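How to turn empty pill bottles into seed stores

November 2018

I love this job! It's cheap, it's quick, and by the end you have a tidy row of little amber pots ready for January, when the sowing itch starts. I've been saving seed in old prescription bottles for years now, and my Lindimstead runner beans have never done better.

You'll need:

Empty pill bottles with their caps
Washing-up liquid and a bowl
Plain paper labels and a pencil
Dry seed
A sheet of kitchen roll

Getting the label off

Fill the bowl with hot water and a good squirt of washing-up liquid, drop the bottles in and go and have a cup of tea. Most labels slide away after that. If yours leaves a gluey patch, rub in a drop of cooking oil with your thumb, leave it a bit and wash again. Do make sure your name and the name of the medicine have gone completely. Any leftover tablets should go back to the pharmacy, never in the bin or down the sink. 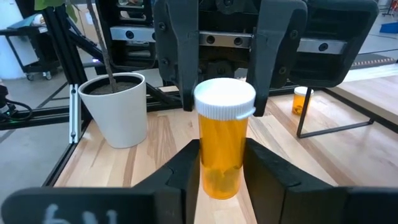
Drying

Stand everything upside down on kitchen roll, caps as well, and leave for 2 days. I know, it's dull, but damp is what ruins seed (I lost a whole batch of Kudon lettuce to mould that way, and I'm still cross). The grooves round a ribbed cap hold water, so give them a good shake first.

Filling

Tip the seed onto a folded piece of paper and pour it in from the crease, which works brilliantly even with fiddly little things like poppies. Stop a bit short of the top. I once counted 338 Tzanetos tomato seeds into a single bottle, and there was still room for more!

Write the variety and the year in pencil, stick the label on and press the cap down until it locks. Keep the bottles somewhere cool and dark, well out of reach of children, and never on the same shelf as real medicines.

Peas and broad beans are too bulky for this, so mine go in jam jars.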